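Papers > Games and Play > Porting a Browser Strategy Game to Phones > Section 4

4. What players did with the phone version

I'll start with the thing that surprised me most. When Vemeo moved Ornine from the browser to phones, we all figured people would play the same way, just on the bus. Morenike Yusuf and I had read the server logs from 1459 accounts, and they told a messier story (messier and a lot more fun to dig through!). People opened the game more often, stayed for less time, and mostly skipped the long guild raids that had kept the browser version alive for years.

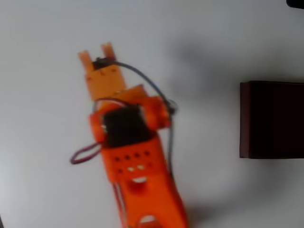 Figure 2. Orange two-fingered gripper over a white tabletop.

We then sat down with 8 players who had used both versions, and I loved these talks. One guild leader told us she still planned her raids on her laptop, then used her phone to nag everybody into showing up. Another had dropped raids completely and spent his evenings on the market, buying ore cheap and selling it to newer players. Neither of them thought of the phone game as the "small" version, and I had to go back and strike that word from my notes quite a few times.

Chat is where I changed my mind. I'd guessed that typing on glass would kill it, but messages got shorter and there were more of them, and guilds with members in two time zones seemed to gain the most. Musa Ezeani coded the chat logs with me, and we disagreed over what counts as planning and what is plain gossip, so we kept both labels and let a message carry two of them where it had to.
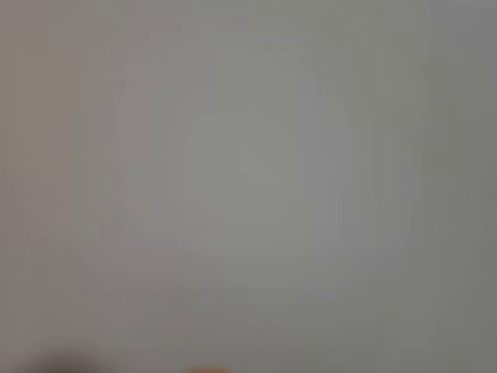
4.1 Spending and the daily reward

The daily reward was the same on both versions, so I expected it to tell us very little. Phone players picked it up far more regularly, though, and then many of them closed the game right away.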